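Giltham Community Craft Room - Frequently Asked Questions

14 shares 3 comments

Who can use the room?
Anyone aged 16 or over who lives in the Giltham area. Under-16s are welcome with an adult.

What does it cost?
A yearly membership is $25. Casual visits are $3 each, paid at the front desk by card or coin.

Do I need to book?
Not for the general tables. The sewing machines and the Brøndum loom need to be booked, and bookings open a fortnight ahead.

Can I bring my own materials?
Yes. We ask that you don't bring resin, spray paint or anything with a strong smell, as the room shares its air conditioning with the library upstairs.

What is in the offcuts tubs?
Fabric, felt, ribbon, card and plastic trim, mostly from Jemell. Members can take what will fit in one shopping bag per visit. Colours change all the time and we can't put things aside.

Is there parking?
There are 104 spaces behind the library, free for the first two hours. The Flimia Street side is permit only - please don't park there, even to unload.

Who runs the classes?
Þórarinn Þórarinsdóttir teaches weaving and basic mending. Other classes are run by members and are listed on the noticeboard. The winter program starts in May.

Can I leave a project overnight?
Only in a labelled locker. Anything left on the tables goes into lost property and is kept for a month.

Is the room accessible?
Yes. The doorway is 900 mm wide and there is a ramp from the car park. Two of the tables can be raised or lowered.

Page updated October 2023.

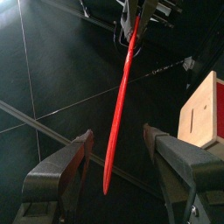
Can I get a refund on my membership?
Within the first month, yes, if you haven't made a booking. After that we can transfer it to another person - ask at the desk for the form.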